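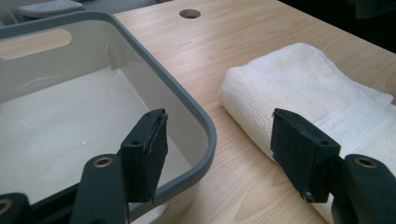 머레이 코미어 씨는 아직 자기 집의 빨래를 기계에 맡길 생각이 없다고 한다. 기계가 수건을 접을 수 있느냐고 물으면 접을 수 있다고 대답하지만, 저녁까지 다 접어 놓느냐고 물으면 대답을 조금 미룬다고 했다. 코시어(Kosier)는 이 차이를 숨기지 않고 알리는 것이 맞다고 생각하여, 가사 작업 자동화 과제 '미스티스(Mistis)'의 중간 결과를 발표합니다.

보도자료
2021년 3월 15일 월요일
코시어, 수건 정리 작업의 중간 결과 공개
"가정에 들어가기에는 아직 이르다"

코시어는 지난 1월부터 숙박업소와 가정에서 매일 반복되는 수건 정리 작업을 기계가 어디까지 할 수 있는지 조사하고 있습니다. 작업은 수건을 집기, 펴기, 접기, 쌓기, 바구니나 대야에 옮겨 담기로 나누었습니다. 이 가운데 이미 접혀 있는 수건을 옮기는 일은 비교적 안정된 결과가 나왔습니다. 그러나 뭉쳐 있는 수건에서 모서리를 찾아 펴는 일은 아직 사람보다 많이 느리고, 실패도 자주 있습니다.

수건 한 장을 펴서 접고 쌓는 데에 현재 시스템은 평균 2분이 걸립니다. 같은 일을 숙련된 직원은 11초에 마칩니다. 코시어는 이 숫자가 좋은 숫자가 아니라는 것을 알고 있으며, 그래도 그대로 싣기로 결정하였습니다. 시간의 대부분은 접는 동작이 아니라 모서리를 찾는 과정에서 쓰입니다.

이 과제의 연구 책임자인 위전 저우(Yuzhen Zou) 박사는 다음과 같이 말했습니다. "단단한 상자는 어디를 잡아도 모양이 같습니다. 수건은 잡는 순간에 모양이 바뀝니다. 두꺼운 수건은 여러 겹 가운데 한 겹만 잡는 것이 어렵고, 얇은 수건은 두 겹을 같이 잡아 버리는 일이 많습니다. 우리는 속도를 올리기 전에 이 문제를 먼저 풀고 싶습니다."

그리퍼의 손끝 패드도 계속 검토하고 있습니다. 마찰이 약하면 수건이 미끄러지고, 마찰이 너무 강하면 천의 올이 당겨집니다. 패드의 교체 주기와 재료에 대해서는 부품 협력사 플로나인(Flonine)과 협의 중이며, 결정되는 대로 따로 안내할 예정입니다.

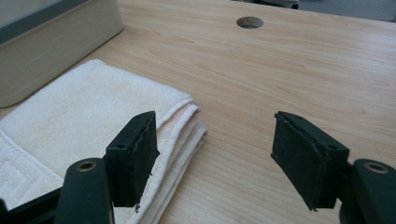
나무 상판 위의 접힌 흰색 수건과 그리퍼의 두 손가락. (사진 제공: 코시어)

매장과 작업장에서 쓰는 경우는 가정과 조건이 조금 다릅니다. 수건의 크기가 일정하고, 작업대의 위치가 바뀌지 않으며, 밤 시간에 천천히 처리해도 되는 곳이 있습니다. 코시어는 이런 곳에서 먼저 시험하는 것이 적당하다고 판단하였습니다. 첫 현장 시험은 세탁 서비스 업체 베르가라(Vergara)의 작업장에서 8주 동안 진행됩니다. 시험 기간에는 직원이 항상 옆에서 확인하고, 잘못 접힌 수건은 직원이 다시 접습니다. 이번 시험은 인력을 줄이는 것을 목적으로 하지 않습니다.

가정용 제품의 출시 시기와 가격은 정해지지 않았습니다. 집에서는 수건 옆에 양말이 있고, 아이의 옷이 있고, 작업대가 식탁인 경우도 많습니다. 저우 박사는 "언제 가능하냐는 질문을 자주 받지만, 지금 날짜를 말씀드리면 그것은 책임 있는 대답이 되지 않습니다"라고 덧붙였습니다.

현장 시험의 결과는 시험이 끝난 다음에 실패한 경우를 포함하여 공개합니다. 작업별 성공과 실패의 기준, 시간을 재는 방법은 요청하시는 언론사와 연구 기관에 문서로 보내 드립니다.

문의: 코시어 홍보팀, 미스티스 과제 담당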